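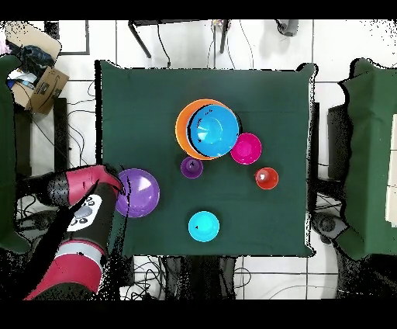

초록색 천을 깐 작업대 위의 그릇들과 빨간색 로봇 팔.

그릇을 겹치는 일은 사람에게 쉬운 일입니다. 그러나 타르시시우 삼파이우(Tarcísio Sampaio) 연구원은 이 쉬운 일에 대하여 한 시간 넘게 이야기할 수 있습니다. 그는 단던(Darnden)의 조작 연구실에서 그릇 쌓기 과제를 맡고 있습니다. 과제의 내부 이름은 오스테오(Osteo)입니다. 저는 8월 오후에 그를 만났습니다. 저도 그도 한국어가 모국어가 아니지만, 우리는 한국어로 이야기하기로 했습니다. 연구실의 회의가 한국어로 진행되기 때문입니다.

먼저 방법에 대하여 물었습니다. 그는 종이에 작은 원을 여러 개 그리면서 설명했습니다.

“우리는 로봇에게 그릇의 순서를 알려 주지 않습니다. 사람이 원격으로 팔을 움직여서 시범을 보이고, 모델은 그 시범에서 다음 움직임을 배웁니다. 처음에는 시범을 200개 모았습니다. 지금 쓰는 것은 239개입니다. 더 많이 모은 적도 있지만, 중간에 잡은 위치가 나쁜 시범은 뺐습니다.”

그에 따르면 가장 어려운 순간은 그릇을 내려놓을 때가 아니라 잡을 때입니다. 집게의 손가락 하나는 그릇의 안쪽에, 다른 하나는 바깥쪽에 들어가야 합니다. 가장자리가 넓은 그릇은 조금 잘못 잡아도 들 수 있습니다. 그 대신 들린 그릇이 기울어지고, 기울어진 그릇은 다음 그릇 안에 바르게 들어가지 않습니다.

“잡는 데 성공했다고 기록했는데 쌓는 데 실패한 경우가 많았습니다. 저는 이것을 오랫동안 쌓기의 문제라고 생각했습니다. 영상을 다시 보고 나서 생각을 바꾸었습니다. 이미 잡을 때 각도가 3도쯤 틀려 있었습니다.”

그래서 연구팀은 기록 방법을 고쳤습니다. 이전에는 한 번의 시도에 성공 또는 실패만 적었습니다. 지금은 잡기, 옮기기, 놓기를 따로 평가합니다. 평가하는 사람은 어느 모델이 움직였는지 모르는 상태에서 영상을 봅니다. 삼파이우 연구원은 이 부분을 두 번 강조했습니다.

“자기 모델인 것을 알면 점수를 조금 친절하게 줍니다. 저도 그랬습니다.”
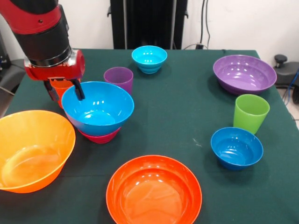
그릇과 컵을 함께 놓으면 과제가 더 어려워집니까?
컵은 그릇보다 좁고 높아서 집게가 지나가는 길을 막을 수 있으므로, 팔이 더 높은 경로로 움직이도록 배워야 합니다.

컵을 추가하자는 의견은 네스니스(Nasness)라는 이름의 두 번째 실험에서 나왔다고 합니다. 첫 실험의 모델은 물체를 크기보다 색으로 구별하는 습관이 있었습니다. 시범에서 특정한 색의 그릇이 자주 아래에 있으면, 모델은 작은 그릇이라도 그 색이면 아래에 두려고 했습니다. 삼파이우 연구원은 이 결과를 보고 웃었지만, 그다음 주에는 웃지 못했다고 말했습니다. 시범의 배치를 거의 전부 다시 만들어야 했기 때문입니다.

“색과 크기의 관계를 일부러 섞었습니다. 그 후에 새로운 배치에서 33번 시험했습니다. 색 때문에 생긴 실수는 분명히 줄었습니다. 다만 크기가 비슷한 두 그릇 앞에서는 아직 팔이 망설입니다. 왼쪽으로 갔다가 오른쪽으로 갔다가 합니다.”

저는 이 망설임을 없앨 수 있는지 물었습니다. 그는 바로 대답하지 않았습니다. 한 가지 방법은 모델이 한 번에 더 긴 동작을 계획하게 하는 것입니다. 그렇게 하면 방향을 자주 바꾸지 않습니다. 하지만 그릇이 미끄러졌을 때 반응이 늦어집니다. 연구실 안에서도 의견이 나뉘어 있으며, 그는 짧은 계획을 선호하는 쪽입니다.

“느리게 망설이는 로봇은 고칠 수 있습니다. 자신 있게 틀린 곳으로 가는 로봇은 그릇을 바닥에 떨어뜨립니다. 우리 그릇은 플라스틱이라서 괜찮지만, 저는 플라스틱을 기준으로 생각하고 싶지 않습니다.”

조명에 대한 이야기도 나왔습니다. 광택이 있는 그릇은 천장의 빛을 반사하고, 깊이 카메라는 그런 부분에서 거리를 잘못 읽을 때가 있습니다. 연구팀은 빈 값을 채우는 처리를 시험했지만, 그릇의 가장자리까지 부드럽게 바뀌어서 사용하지 않기로 했습니다. 지금은 빈 값을 그대로 모델에 넣습니다. 삼파이우 연구원은 이 선택이 최선인지 아직 확신하지 못합니다.

다음 단계의 이름은 세구라(Segura)입니다. 같은 모델을 다른 높이의 작업대에서 시험할 계획입니다. 높이가 바뀌면 팔꿈치의 모양이 달라지고, 시범에서 본 적이 없는 자세가 나옵니다. 필요한 시범의 수를 물었더니 그는 숫자를 말하지 않았습니다.

“먼저 시범 없이 해 보겠습니다. 어디에서 실패하는지 보고 나서 모으는 것이 좋습니다. 처음에는 반대로 했고, 그때 모은 시범의 일부는 지금도 쓸 곳이 없습니다.”

인터뷰가 끝난 것은 오후 5시가 조금 지나서였습니다. 그는 평가 영상을 더 보아야 한다고 말하고 자기 자리로 돌아갔습니다.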